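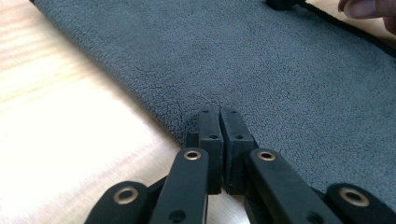
Can jaw position alone show whether a gripper is holding a thin cloth?
Jaw position is not enough for thin cloth. One layer of fabric changes the gap between the pads by less than the play in the linkage, so a closed gripper gives the same reading with or without the cloth, and a second signal is needed.

5. Failure Analysis

5.1 Overview of the fault

The policy described in Section 4 failed in a way that was not predicted from the offline results. On the robot, an arm would descend to the cloth, close on the surface of the pile, and lift with nothing between the pads. It then completed the rest of the motion, including the transfer toward the rack and the release. No error was raised at any point. The controller reported a grasp, the task logic accepted the report, and the run was written to disk as complete.

We first took this for a height error. Tamsin Tuhiwai repeated the table calibration at both sites, Dunstan and Clutthorpe, and found no offset large enough to explain the missed contacts. Lowering the approach height reduced the number of empty lifts but introduced a second problem, in which the pads pressed into the table and the wrist stopped on its force limit. The original height was restored and the search moved to the training data.

The cause was a labeling fault. Demonstrations were collected with hand-held grippers of the same jaw geometry as the robot's, and the grasp label for each time step was computed from jaw position. When an operator closed the jaws on cloth and the cloth slipped out, the jaws stayed closed for a short time before the operator noticed and opened them again. These intervals were labeled as grasps. The policy learned from them that a closed jaw over cloth is sufficient to begin the lift.

5.2 Why the label failed on cloth

The label was written for an earlier project, Limanau, in which all objects were rigid. A block or a cup stops the jaws well short of full closure, and the difference in position is easy to read. The rule used there was simple. If the jaws were commanded closed and their position had been steady for 300 ms, the time step was labeled as a grasp. A lower limit on the gap was supposed to reject empty closures. It was set by closing the empty gripper on the bench and recording the reading.

Two things went wrong when the rule was carried over to fabric. The first is that the limit was disabled. With the limit active, nearly every true grasp of a single layer was rejected, and the person preparing the cloth data turned it off as a temporary measure so that other parts of the pipeline could be tested. The change was made in a local settings file and was not recorded in the dataset notes. Heather Bolger found it in October while comparing settings between the two sites.

The second is that restoring the limit would not have helped. The jaws are driven through a symmetric linkage with several pivots, and each pivot has some clearance. The position sensor is at the drive end, so it reports where the linkage is and gives no direct reading of the pad faces. Under a firm squeeze the arms also flex. Taken together, these effects are larger than the thickness of one layer of the cloths we used. A limit tight enough to reject an empty closure also rejects a good pinch, and a limit loose enough to accept the pinch accepts the empty closure too.

Folded cloth is easier. A doubled edge or a hem gives a gap that can be separated from zero in most cases, although an operator who squeezes hard can still compress a soft pile to the point where the reading is ambiguous. We did not find a single setting that worked for all operators.

5.3 Review of the demonstrations

The full cloth set has 459 demonstrations. Of these, 273 use both grippers and the remainder use one. Tayla Rewi and Trudy Tipoki reviewed the two-gripper demonstrations by hand, each working from the wrist views and without sight of the stored labels. A closure was marked empty when no fabric could be seen between the pads at any time from closing to reopening. Where the pads were hidden from the wrist view, the overhead view was used. Closures that could not be judged from either view were left out of the counts.

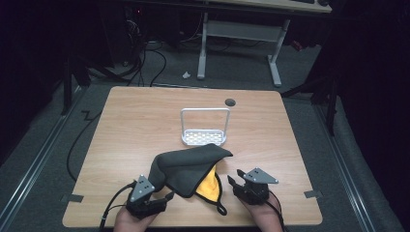

Figure 6. Two-gripper cloth handling at the work table. The left jaws pinch the cloth; the right jaws are open and empty.

The reviewers found that 91 of the 273 two-gripper demonstrations contained at least one empty closure labeled as a grasp. Most were short. The operator closed, began to lift, saw that the cloth had not come with the jaws, and tried again at the same place. A smaller group was longer and of more concern. In these, one hand already held the cloth and the other closed beside it, so that the cloth moved with the first hand and the operator did not notice at once that the second was empty. The task could still succeed on one grasp, and the demonstration was kept as a success.

This second group matters for two reasons. It cannot be found by filtering on task outcome, which is the check most often applied to data of this type. It also teaches a poor coordination pattern. A policy trained on it will move the second arm in step with the first whether or not it is carrying anything - and this is what we saw on the robot, where the two arms would travel together toward the rack with the cloth hanging from one side only.

Disagreements between the reviewers were confined almost entirely to closures on the pile of a towel lying flat. When the pads sink into a thick surface, fibers rise between the tips and it is difficult to say from one view whether a fold has been caught. These cases were settled by looking at the following frames. If the fabric near the pads rose with the gripper, the closure was counted as a grasp.

5.4 Behavior on the robot

The fault took two forms in operation. In the first, the empty lift, an arm closed on the cloth and left without it. In the second, which we call the false handover, one arm released a cloth it was holding because the other arm had reported a grasp. The cloth then dropped to the table or the floor.

The false handover is the more serious of the two. Release by one arm is conditioned on the grasp signal from the other, and the signal was treated as reliable. With a cloth the result is a dropped cloth and a lost run. With a heavier or sharper item the same logic would release a load that nothing else was supporting. The Stenddale controller used at Clutthorpe has a payload check that could catch this, but the weight of a small cloth is below what the check can resolve at the wrist and it had been switched off for the cloth work. We have since made it a rule that any handover under automatic control requires two independent signals. People are kept outside the marked area until both arms have stopped.

A third behavior was seen only a few times and is reported for completeness. After an empty lift, the policy sometimes returned to the starting pose, closed again in the air, and repeated the transfer. We believe this comes from demonstrations in which the operator squeezed the jaws while moving between attempts, a habit that the instructions did not forbid. We have not isolated it from the other effects.

5.5 Correction

Three changes were made. The grasp label is no longer computed from jaw position alone. For each closure, a small classifier looks at the wrist view shortly after the jaws settle and again once the gripper has moved away from the table, and the label is set only if both views agree that fabric is held. The classifier was trained on the reviewed closures and is run once over the whole set, offline.

The collection procedure was also changed. Operators are asked to open the jaws fully after a missed pinch and to pause before the next attempt. This makes the miss visible in the position trace and costs little time. Tayla Quinlan rewrote the operator sheet and removed a line that had encouraged fast retries.

On the robot, the lift now begins with a short vertical move followed by a check with the same classifier. If the check fails, the arm opens and the approach is repeated from a fresh view of the cloth. After repeated failures the run stops and is logged as a failed grasp. The lower gap limit remains in the code for rigid objects, and its value and state are now stored with each dataset.

With relabeled data and the added check, the false handover did not occur again in our tests. Empty lifts still occur, mainly on flat cloth with no raised edge, but they are detected and retried. The retries lengthen the run, and in some cases they push the cloth toward the far side of the table until it is out of reach.

5.6 Limits of the analysis

The single-gripper demonstrations have been relabeled by the classifier but have not been reviewed by hand, and the rate of empty closures among them is not known. The reviewers also worked only from recorded views, so a pinch of a few fibers that later let go would be counted as a grasp followed by a slip. We did not fit force sensors to the pads. Such sensors would respond to pad-on-pad contact as well as to fabric, and it is not clear that they would separate the two cases without some measure of slip.

The thresholds reported in this section apply to one jaw design. A stiffer linkage, or a sensor placed nearer the pads, might allow the original rule to work for thicker cloths. Wear is a further factor. The pivots in the older hand-held units at Dunstan have more play than those in the newer ones, and the same closure gives a different reading from one unit to the next. Unit numbers were not stored with the early demonstrations, so we were unable to correct for this.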